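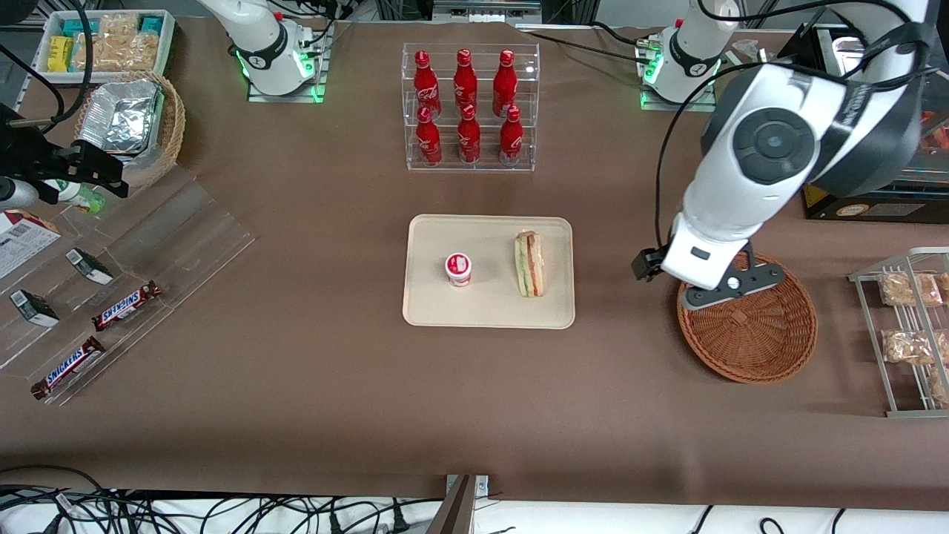
Issue 14

Print this article | E-mail this article

Which Hand Gets the Sandwich?

I've eaten a lot of lunches at my desk, but I'd never had to compete with one until I visited the Handale test bench. The table is covered in food. There's a wrapped sandwich on a tray next to a little cup with a red-and-white lid, Coca-Cola bottles lined up on a clear rack, Snickers bars on a stepped stand, baked things in clear packages on a wire rack, and two big white robot arms leaning in over all of it. I'd skipped breakfast. Bad planning on my part!

I'd come to talk to the engineer who runs the gripper trials there. She asked me to leave her name out ("my mother already thinks I play store for a living") and then talked pretty much nonstop for two hours, which suited me fine. Handale is trying to decide what to put on the ends of its arms for a small order-picking station, the kind of thing that would sit behind a counter and put your lunch in a basket. They've got two makes of gripper in the running, one from Daltel and one from Yordanov, and she has been swapping them back and forth since January.

I started with the obvious one: why real groceries? Couldn't you do this with blocks?

"We did it with blocks," she said. "Blocks were great. Everybody passed on blocks. Then I put a sandwich out and it was a massacre."

The sandwich, she told me, is the item she'd keep if she could only keep one. It's a triangle, so there's a fat end and a thin end. The plastic slides around over the bread. If you squeeze where the filling is, you've made a different sandwich. "And the customer is going to look right at that cut side. That's the side they bought it for. So you can't come in with your fingers across it and mash the lettuce."

How do you grab it, then?

"From the back corners if you can, low down, and slow. The Daltel fingers are stiff, so they'll find the crust and hold it, but they don't forgive you. Come in a little crooked and you get a dent. The Yordanov ones have some give, and on the sandwich I like them better. Then you go over to a bottle and you wish you had the stiff ones back."

I asked her to say more about the bottles, because to me a bottle looked like the easy one. It's round and it stands up by itself. What's the problem?

"The problem is the other bottles," she said. They sit on two levels, the back row higher than the front, and the fingers have to get down between neighbors without tipping anything. Opening width is where the two makes really part ways, she said. The Yordanov hand has to open wide before it can close around anything, and in a tight row that means bumping the bottle next door. Her notes from one long afternoon had 9 bumps for the Yordanov hand and 4 for the Daltel, same rack, same bottles, same arm. "I reran it the next day thinking I'd messed up the mounting. Same story, give or take my mood."

(She does keep excellent notes, by the way. Paper ones, in a binder, with coffee on them.)

We got onto the arms next. There are two because some jobs need two, like steadying a basket while something goes into it. But she was frank that a second arm brings its own headaches. "You have two elbows now. You have two sets of cables. You plan a beautiful move for the left one and find the right one's parked in the way." For most of the single-item picks she parks one arm off to the side and lets the other do the work, and she only runs both once the basket comes into play.

I asked whether she mixes makes, one on each arm. She does sometimes, and she says it's the part visitors always want to argue about.

"People tell me that isn't a fair test. And sure, if I want a clean score I put the same hand on both arms and run the whole list, then change both and run it again. But a mixed pair might be what we end up shipping. Why wouldn't I try it? Your two hands don't do the same job when you open a jar."

What's the worst item on the table? I was betting on the sandwich again, and I was wrong.

"Candy bars," she said right away. The bars lie flat, and a flat thing on a flat surface gives the fingers very little to get hold of. The clear stepped stand helps a bit, she says, and it also makes trouble, with all those see-through edges. Her depth camera doesn't always agree that clear plastic exists. "I've had it tell me the bar was floating. Fine, I said, then pick it up, it's floating! It drove the fingertips straight into the step."

That got us to cameras, and she perked right up. She's tried two ways of looking at the table, one from a fixed post and one from the wrist. The fixed view sees the whole layout, but an arm blocks it at the very moment you'd most like to look. The wrist view is wonderful for the last few inches and pretty useless before that. She'd rather have both, and she's waiting on somebody to approve the extra cabling. "Write that down," she said. So I have.

And the controllers? I'll admit this is where I got a bit lost. Handale runs a package called Vallwood to drive the arms, and the Daltel hand talks to it out of the box. The Yordanov hand didn't, and it took her 8 days to get force readings coming back that she trusted. She thinks a buyer should count that as part of the price. Still, once it was talking, the Yordanov readings were the better ones, smooth enough that she could set one limit for the sandwich and another for the bottle and leave them alone.

I wanted her to name a winner. She wouldn't, and I did push!

"Ask me about a shelf and I'll say Daltel. Ask me about a lunch tray and I'll say Yordanov. If you made me put money down today, I'd take the Yordanov hand and ask them for skinnier fingers. I've written to them twice."

Handale makes its pick on 30th June. Until then she's working through the packaged pastries, which she says crackle so loudly when a gripper closes that people down the hall come in to check on her. I asked what happens to the food when she's finished with it.

"The dented ones go in the kitchen," she said. "Help yourself. I wouldn't take the sandwich."

Print this article | E-mail this article

Contact us | Copyright, all rights reserved | Back to top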